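Home / Kitchen / Small Spaces / How to Set Up a Snack Corner Around a Toaster Oven

How to Set Up a Snack Corner Around a Toaster Oven

Posted in October by the Dastance kitchen blog

If your kitchen is anything like mine, the toaster oven started out in a nice clear spot and then slowly got buried under mail, bread bags and one lonely oven mitt. I put up with that for a good long while before I finally cleared everything off and gave the poor thing a proper corner of its own, and I can't tell you how much nicer the afternoons have been since! It takes very little money and maybe one pot of coffee's worth of time.

What you'll need

A small toaster oven
A light-colored table or a stretch of counter
A tray with holes in it, or a shallow colander
2 plates
A cup for each person

Step 1. Clear the whole surface. I mean all of it, even the pepper mill. Wipe it down and let it dry while you go through what you took off. Most of what was on mine belonged in a drawer (and a fair amount of it belonged in the trash).

Step 2. Put the toaster oven at one side. Mine is on the right, with the door facing in toward the food. Check your own manual for how much room it wants around the back and sides, and leave the top bare. Keep bags, paper towels and wrappers well away from it.

Step 3. Give the food a landing place. I like a tray with holes for this, the kind you might rinse grapes in, and it goes on the side farthest from the oven. Anything that comes out of the fridge in a package lands on the tray first and gets unwrapped there, before it goes anywhere near the heat.
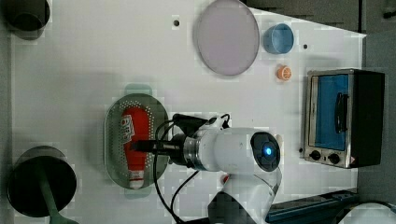
Step 4. Keep the middle for plates. A big flat plate is easier to load than a bowl, and if you leave it out between the tray and the oven, you won't be standing there holding hot toast and opening cupboards with your elbow. Cups go next to the plates. I bought mine from the Irkier outlet in a whole mix of colors and I have never once regretted it.

Step 5. Add something fresh. A few slices of orange make even a plain cheese toast feel like a real snack, and they don't mind sitting out while the oven does its work.

Step 6. Try it out. Make 3 snacks in a row and notice where your hands keep reaching. I ended up moving the cups twice, and my first spot for the tray was plain silly, right where the oven door wanted to swing open.

A note on cleaning: empty the crumb tray once everything has cooled down, and give the table a wipe while you're at it. I do mine at 2 in the afternoon, before everybody gets hungry again.

Next up in Small Spaces: Lining a Deep Drawer the Flestirmont Way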